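Looking after brushes in the workshop

Most brushes wear out in the cupboard. They get put away dirty, or stood on their bristles, and by the next job they are only fit for glue. The notes below cover the ones we use most at Drotholm, and they apply just as well to a shed or a utility room.

Paint brushes, water-based paint

Scrape the brush on the rim of the tin, then work what is left out on old newspaper. Wash in lukewarm water with a drop of washing-up liquid. Hot water softens the glue in the ferrule. Bend the bristles against your palm and keep going until the water runs clear, including the part close to the metal, where paint collects and splays the brush.

Paint brushes, oil-based paint

Use two jars of white spirit. The first takes most of the paint and the second does the rinsing. Leave the dirty jar with the lid on for a few days and the paint will sink, so you can pour off the clear part and use it again. The sludge goes to the tip with the other paint waste, never down the sink. Finish with soap and water.

If you are stopping for lunch, wrap the brush tightly in cling film. Overnight is fine too if you put it in the fridge, away from food.

Hand brushes and bench brushes

Comb these out with an old fork. Fluff and hair wind themselves round the base of the tufts and hold the dirt in. Wash in a bucket with a little soda crystals, rinse, and dry with the bristles facing down or sideways. Water left sitting in a wooden back will crack it. Synthetic ones can be washed more often and don't mind.

Keep one brush for metal filings and don't use it on anything else. Filings stay in the tufts however well you wash them, and they will scratch a varnished top. Jonas Moser paints the handle ends in different colours, which saves arguments.

Wire brushes

Knock them out on the edge of the bench and keep them dry. Brass for soft metals, steel for rust. A steel brush used on aluminium leaves specks that rust later.

Storage

Hang what has a hole in the handle. Anything without a hole can have one drilled, 2 mm for a loop of wire or larger for string. Brushes that won't hang can lie flat in a drawer or a metal bin.
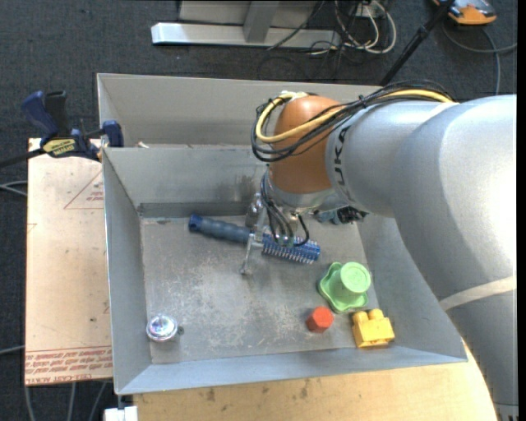 Page last changed: September

Sheet-metal bins are easy to wipe out, but dry them afterwards or the seams will rust. A folded rag in the bottom stops small things sliding about. Empty the bin completely now and then, as grit gathers in the corners and goes straight back into the bristles.

When to throw one away

If the tufts come out when you pull gently, or the bristles have set in a curve, it is finished as a good brush. Cut the bristles short and use it for stencils, drains or bicycle chains.

See also: Sharpening chisels, Storing part-used tins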